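Week 6 Handout: Showing the Robot What You Mean
Intro to Robot Teaching, Lisus Workshop Program
Bring this with you to the bench. The reading for next time is at the bottom.

Last week we moved the arm by typing joint angles, and I think everybody went home a little tired of it. So this week you get to use your hands! We're going to cover the two ways of showing a robot a task that we use in this course, and then I'll go through the litter tray task, which most of you asked about after you saw the sign-up sheet.

1. Two ways to show it

The first way is to hold the arm and move it yourself. You switch the motors to the soft setting, take hold of the arm behind the wrist, and walk it through the job while it records its own joint positions. People call this kinesthetic teaching, which is a big word for dragging a thing around. It's quick to learn and you can feel it when the tool bumps into something. The bad part is that you're in the way. Your arm ends up in the camera view, and if the robot later learns from those pictures, it's learning from pictures with an arm in them that won't be there when it works alone. You also tend to move it in ways the motors can't copy at full weight (I do this all the time, I just yank).

The second way is remote control. You hold a leader, which is a small copy of the arm with a handle, and the real arm (the follower) does what the leader does. Or you use a game controller, or a VR controller, or whatever the lab has. In our room it's the leader arms from the Tarnard kit. Your hands stay out of the picture, the motors do all the work, and what gets recorded is something the robot can really do. The price is that you can't feel much. New drivers push way too hard into the table because nothing pushes back on them.

We'll do the first way for the warm-up and the second way for anything we plan to train on.

2. What gets saved

Each time you show the task once, start to finish, that's an episode. An episode in our setup holds the camera pictures, the joint positions of the follower, the joint positions of the leader, and the gripper opening, all stamped 30 times a second. The leader positions are what we treat as the action. The follower positions are the state. Students mix these two up every year, and I did too, so write it on your hand if you have to.

Why keep both? Say you close the leader's gripper all the way on a fat handle. The follower can't close that far, so it stops at the handle and keeps squeezing. The gap between the two numbers is your squeeze. If you only saved where the follower's fingers ended up, you'd lose the squeeze, and at playback the robot would hold the handle so lightly that it slides out. I lost most of an April to this once, and I'm still a bit sore about it.

3. The wrist view and the wide view

The wide view tells the robot where the big things are. The wrist view tells it how the tool sits in the hand and what's right next to the tool. For scooping you need both. From far off it's hard to judge how a handle is turned in the jaws, and from the wrist you may not have the tray in view at all, depending on how the arm is turned.

Before you record, look at both feeds on the monitor yourself. Try driving the task with only what's on the screen, without peeking at the table. If you can't do it from the pictures, I wouldn't expect the robot to either. This is my favorite test and it costs you a minute.

4. The scooping task

You've got a tray of litter, something in it to pick out, a scoop, and a bin. The job is to get the scoop under the thing, lift it, let the loose stuff fall through, carry it over, and tip it into the bin. I like this one because it looks so easy. Then you try it with a leader arm and find out how much your own wrist was doing for you.

A few things to watch:

Start low and flat. Come in from the side with the blade close to level, a little way off from the target. If you come down on top of it you just push it deeper.

Shake gently, and shake the same way each time. Two or three short tilts of the wrist. One student last year had a different shake for every episode, and the trained arm sort of trembled in place over the tray forever – it had averaged them all.

Pause less. When you stop to think, the recording says "stay still here," and the robot learns to stay still there. If you need to think, think before you press record.

Move the target around between episodes. Near edge, far edge, middle, half buried. Smooth the litter a bit too, or don't, but mix it up.

Keep your bad ones, in a separate folder. Tag them as misses. We'll use them in week eight. A miss where you recover (you drop it back in the tray, go again, and get it) counts as a good one and I'd love to have more of those.

5. How many is enough

People always want a number. The Ķēniņš set that I'll hand out has 241 episodes of the scooping task, and a policy trained on it does okay when the tray sits where it usually sits. Your group should plan on up to 2000 frames for one episode. If yours run longer than that, you're going too slow or stopping too much, so practice a few with recording off.

6. Stills from the scooping task

Look at how the handle sits between the white pads in the close-ups, and think about what would change if it slipped a little.

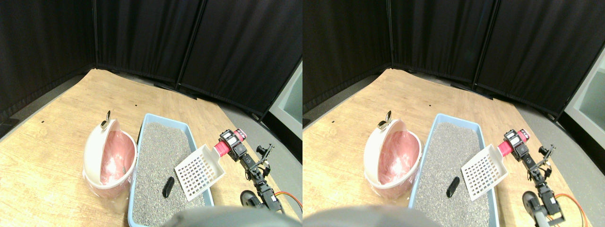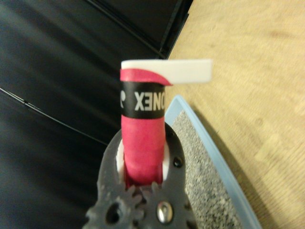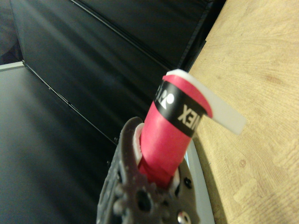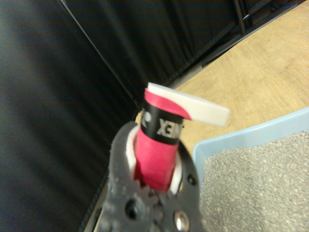
Fig. 6.1. Scooping task. The first is the wide view, given as a side-by-side pair; the other three are wrist views of the handle in the gripper.

For next time

Read the Grorus notes on leader and follower arms, just the first two sections. Then write half a page on this: in which of the wrist views can you see the tray, and what would the robot have to get from the wide view when it can't? Bring it on paper, please, my inbox is full.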